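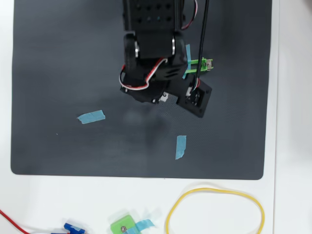

How should a desk mat and painter's tape be used on a white tabletop when fitting AA batteries into open holders?

Posted by Bovow Learning Room

Place the mat flat on a clean, dry tabletop, leave a margin of table along the front, and mark positions with short strips of painter's tape. Press the tape down with a fingertip only. Work on the mat and keep loose metal parts away from the cells.

Posted by Junel Supply Desk

The original request, number 3384, also asked whether tape may remain on the mat between sessions. Our practice in Cullthorpe is to remove it at the end of each working day. Tape left in place through July, when the room is closed and warm, left a line of adhesive on two of our mats. A cloth dampened with water and a little dish soap removed most of it. Solvents are not recommended, as they may dull the surface.

A dark gray mat is suitable for this work. Light blue tape shows clearly against it, and small bright screws are easier to find than on a white table. Torn ends on the tape are acceptable. Users who need an exact line should cut the strip with scissors before applying it, and should not trim it with a knife on the mat. 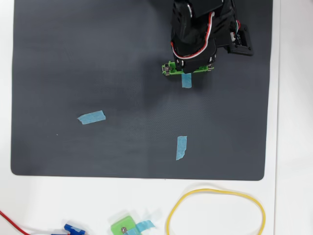 Rangel Fixtures

We disagree with the previous reply on one point. Painter's tape may stay down for several days if the mat is kept out of direct sun, and replacing it daily means that the marks move. Our staff draw around each strip in chalk before lifting it. The chalk wipes off.

Regarding the batteries, the request did not state which holder is in use. In general, check the markings inside the holder before inserting the cell, and match plus to plus. Do not rely on the spring to tell you the direction. See also our note 1819 on worn contacts.
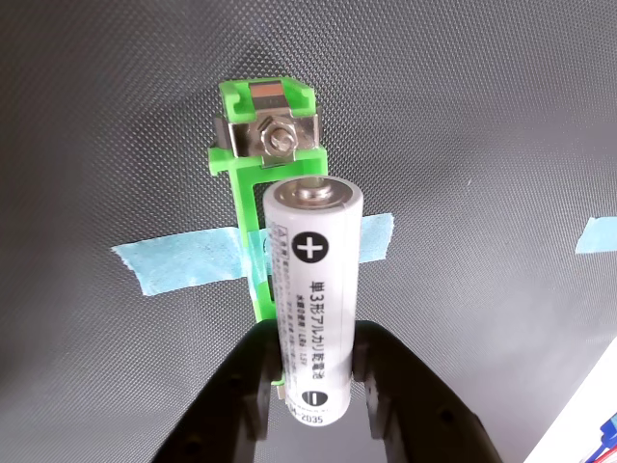 Photo: Cullthorpe Help Pages. Reuse permitted with credit.

Added to the above on April 5, 2019: some cells are supplied with Japanese labels. The characters 単3形 indicate AA size, and アルカリ乾電池 means alkaline dry cell. The large plus sign on the white wrapper is at the end with the small metal nub. Where a contact is held by a hexagonal nut, as on the green holder, confirm that the nut is snug before fitting a battery. Do not tighten it with the cell in place.

Replies to this page are closed. New requests may be sent to the Junel Supply Desk.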